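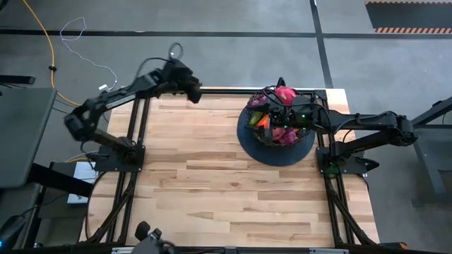

What grit should I stop at before putting hardwax oil on a pine top?

Stop at 120 on the flat and 150 on end grain unless the can gives its own range. Go much finer on softwood and the oil has less to soak into, so more of it sits on the surface and stays tacky.

laltley_shop
Posted July 24, 2025

Adding the rest of my details. The top is edge-glued pine boards, bought flat, 628 mm wide. It gets daily use as a bench, mostly light assembly, some solvent wiping. I have a liter of Erkico satin and a random orbit sander with a 2 mm stroke. I've read everything from 100 to 400 and the numbers don't line up with each other.

Miyazaki
Part of the confusion is the grading scale. P-grades and the older US grades are close at the coarse end and drift apart above 220. If one person says 400 and another says P800, they may be talking about the same paper. Check the back of the disc before comparing.

For your case I'd go P100, P120, vacuum, done.

end_grain_svend
Disagree on stopping at P120. Softwood shows orbital swirl badly once oil is on it, particularly across the earlywood bands. I take pine to P150, then a hand pass with the grain using the same grit. No loss of absorption that I could measure on offcuts.

Miyazaki
How did you measure it?

end_grain_svend
Weighed them. Same board, same area, first coat wiped off after 15 minutes. P120 and P150 were within the error of my scale. P240 took up noticeably less.

curia_bench
Nobody has mentioned knots. Resin will bleed through hardwax oil, and on a top that sits near a heater it keeps coming for years. Wipe the knots with denatured alcohol, let it flash off, then spot seal with dewaxed shellac before the first coat. Two thin passes.

Miyazaki
Shellac under oil is asking for a patch. The oil can't get into the wood where the shellac is, and you'll see a different sheen around every knot. It also won't stand up to the solvent wiping in the original post if that solvent is alcohol.

curia_bench
The patch is the size of the knot if you use an artist's brush. I'd rather have that than a sticky spot. Agreed on alcohol.

laltley_shop
It's mostly isopropyl, so that rules out shellac for me. Is there any point in a second coat of oil, or is that just selling cans?

end_grain_svend
Second coat is worth it on a work surface. Leave the first overnight, scuff lightly with a gray pad, wipe off the dust, apply half as much as the first time. Buff off everything that hasn't gone in. Most of the complaints about soft finishes come from people leaving too much on.

Even cured, hardwax oil will dull where isopropyl is used regularly. You can re-oil the spot without stripping the whole top. If that's going to annoy you, use a two-part waterborne poly and sand to P180 instead.

joist200
Also oil the underside. One coat is enough. Finish only the top face and the two sides take up moisture at different rates, and a glued panel that wide will cup. Slot the screw holes across the grain if it's fixed to a rigid base.

Miyazaki
Seconding the slots. And lay the used rags out flat outdoors or put them in water. Oily rags in a pile can self-heat and catch fire.

laltley_shop
Thanks. Going with P120, P150 by hand, two coats on top and one underneath. I'll run an offcut first with a knot in it and put some isopropyl on it after it cures.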